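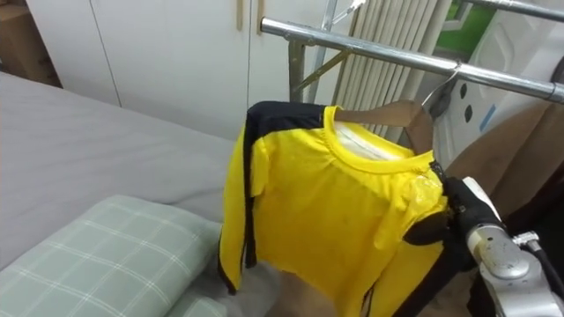 A yellow top with black stripes, on a wooden hanger.

Second Fiddle, First Love

I took up the viola at 50, and I would like to tell you it was a considered decision. It was a Tuesday sort of decision, if you know what I mean, the kind you make with a cup of tea going cold in your hand. My daughter had left home, the spare room had a chair and a music stand in it from her clarinet years, and I had just heard a string quartet on the radio in which something in the middle kept humming away like a fridge in love. I looked it up. Viola!

I had played the violin at school, badly, for two years, so I assumed I would have a head start. I did not. The viola is bigger than you think, the strings answer late, and then there's the clef. Violinists read treble, cellists read bass, and we poor souls in the middle get the alto clef, where everything you learnt at the age of ten is sitting on the wrong line. For the whole of my first June I played every tune a note out and thought the book had a misprint.

The instrument itself came from Rallell, a little string shop up a flight of stairs so narrow that I can't think how they ever sell a cello. I hired to begin with, and I'd say the same to anyone starting out. Violas don't come in one size as full-sized violins more or less do. They are measured along the body, and what suits you depends on your arm and your neck and how much you're prepared to suffer for a nice bottom C. I tried a great dark thing that sounded like a cathedral and made my shoulder ache before I'd finished a scale. Then I tried a smaller one, the colour of strong tea, slightly nasal on the top string, and I've been with it ever since. I bought it in the end (the hire money came off the price, do ask).

Practice was fine. I liked practice. What I hadn't bargained for was how lonely it gets, because viola parts on their own make very little sense. You can spend a whole evening on a page of off-beats and have no idea whether it's a waltz or a funeral. So after a couple of years of that I wrote to Lumen, our local amateur orchestra, and asked if they held auditions. The reply came back in under an hour. They did not hold auditions for violas. Could I come this week?

If you've never sat inside an orchestra I don't know how to explain the noise. From the audience it's all blended for you. From the back desk of the violas, with the bassoons breathing down your collar, it's like standing in the kitchen of a very busy restaurant. I got lost in the first four bars of the overture and stayed lost until the biscuits. My desk partner leant across now and then and tapped the page with her bow, which was kind of her, and by the time I'd found the spot she was turning over.

But oh, there was one moment. We were in the slow movement, the tune had gone to the horns, and we had eight bars of long notes, just holding the floor up. I could hear my note inside the chord. I stopped and the chord got thinner (I tested it, I'm sorry), and I started again and it filled out. I drove home with the window down, singing the viola part of something that has a perfectly good tune, and I still sing the wrong line of everything. My family have asked me to stop doing it to carols.

A few things I've picked up since, in case you're tempted. Rosin goes everywhere, so wipe the strings down before you shut the case. A shoulder rest is as personal as a pair of shoes, and you'll buy the wrong one first. Gut strings sound lovely and go out of tune if someone opens a door. Mark your part in pencil, a soft one, and draw a pair of spectacles over any bar where you've come unstuck twice. My copies are covered in spectacles. And count your rests on your fingers if you need to. Half the brass section does.

You'll also have to put up with the jokes. Every orchestra has them and they're all about us. I was told the same one on three separate evenings in my first term, and laughed each time, and by Christmas I was telling it myself.

The other surprise has been chamber music. Four of us from Lumen now meet at my house and call ourselves the Flovari Quartet, a name we got from mishearing each other over a bad phone line. We are not good! We stop a lot. Our cellist shouts letters of the alphabet when she thinks we should all jump to them. But a quartet is where the viola finally makes sense to me. You've got one foot in the tune and one in the bass, and you can nudge the whole thing warmer or darker by leaning on a single note. Haydn knew it, and Mozart liked to take the viola part himself when he played quartets with friends, a fact I bring up at dinner more than I should.

We've entered ourselves for the Kikuchi weekend next summer, a residential course for amateur players where you're coached all day and then play until somebody falls asleep. The oldest person on last year's list was well past 62, I'm told, so I shan't feel out of place. We have to prepare a whole quartet. At the moment we can do the slow movement, most of the minuet, and the first page of the finale at a speed our first violin describes as scenic. I've still got a run of semiquavers at the top of page 9 that I can't play at any speed at all, so that's my evening sorted.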